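About Ledesma College
Ledesma College is an independent provider of community interpreting and translation courses, based in Roristhorpe. We were founded by Constanza Retamal, a court interpreter, who began with an evening class of seven students in a room above the public library. The College has now been teaching for over 30 years.

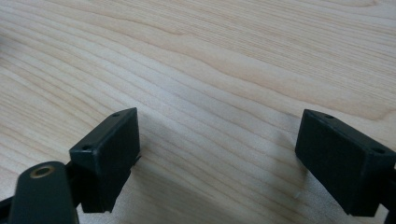
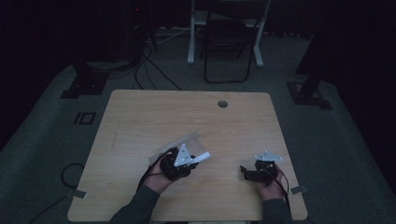 Our courses prepare bilingual adults for work in hospitals, tribunals, schools and local government. Classes are kept small, and each is led by a practising interpreter with current professional accreditation. Students sit with their tutor at tables in pale timber, with the grain left showing, and the same style of furniture has been used throughout the Tatden Street rooms. Most teaching takes place in the evening, as the majority of our students are already employed — many of them in health and aged care.

The College offers programmes at three levels. The introductory programme runs for six months and covers ethics, note-taking and consecutive interpreting. Students who complete it may apply for the diploma, which includes a supervised placement. The advanced programme is reserved for working interpreters seeking to specialise in legal or medical settings.

Retamal remains Principal and continues to teach the ethics unit. An academic board reviews all course content each August.

Enrolment enquiries are welcome throughout the year. Applicants are asked to attend a short interview in English and in their other working language. Fee assistance is available through the Skondo Bursary; forms may be collected from the front office.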